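Robot Teleoperators Wanted, Part-Time, Starting in May

Hinar is looking for people who like fiddly jobs and don't mind doing them over and over. We collect demonstrations for robots that learn by example, and we want more hands on the team for our biggest set so far!

The set is called Notus. It covers small household handling: turning things over, lining them up, picking them up by an awkward edge, putting them back down gently. You steer a pair of robot arms through each task while the system records the arm positions along with the camera views. Every attempt becomes one episode. We have 1000 episodes saved and want to reach 2000 before the summer break, so there is plenty left to do (and plenty of objects we haven't even tried yet).

A normal shift is 4 pm to 8 pm at our Kesus site. You work at a table with one object as the main task, and other things may share the table with it. We like a bit of clutter. A model that has only ever met a bare tabletop gets confused very quickly in a kitchen. 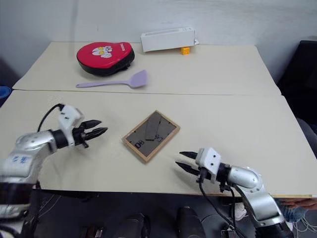 Do I need to know how to program?
Most of our operators have never written a line of code. We teach you the controls over your first few shifts, and the software side is handled by the engineers down the hall.

What helps much more is patience and a good feel for objects. Sewing, model building, dentistry school, pastry, years of video games, fixing bikes: we have hired from all of these and would happily do it again. You should be comfortable sitting for stretches of time, and willing to write a short note after each episode. Failed grasps get saved too, with a note on what went wrong, so please don't worry about a clean record.

Flat things are the current favorite around here. A picture frame lying on its face gives two fingers very little to hold, and you have to decide where to press and how hard before the whole thing slides away from you. Frames also come with hangers, stand flaps and chipped corners, and we want all of that in the data. New operators usually find their own way of coming at an edge, which is great for us, as variety is what the model is short of. 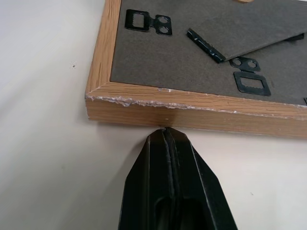

Nic Giolla wrote to us after a first month on Notus that the slow episodes were the fun ones, and that we ought to tell applicants to stop chasing speed. So we're telling you: we have no quota per shift, and pay is by the hour, training included.

We have 8 places. Evening shifts are the ones we need most, but mornings can be arranged.

To apply, send us a few lines about something you do well with your hands, plus the hours you could work. A résumé is welcome but optional. We'll invite you to Kesus for a trial session at the controls, also paid, and you'll hear from us within a week of it.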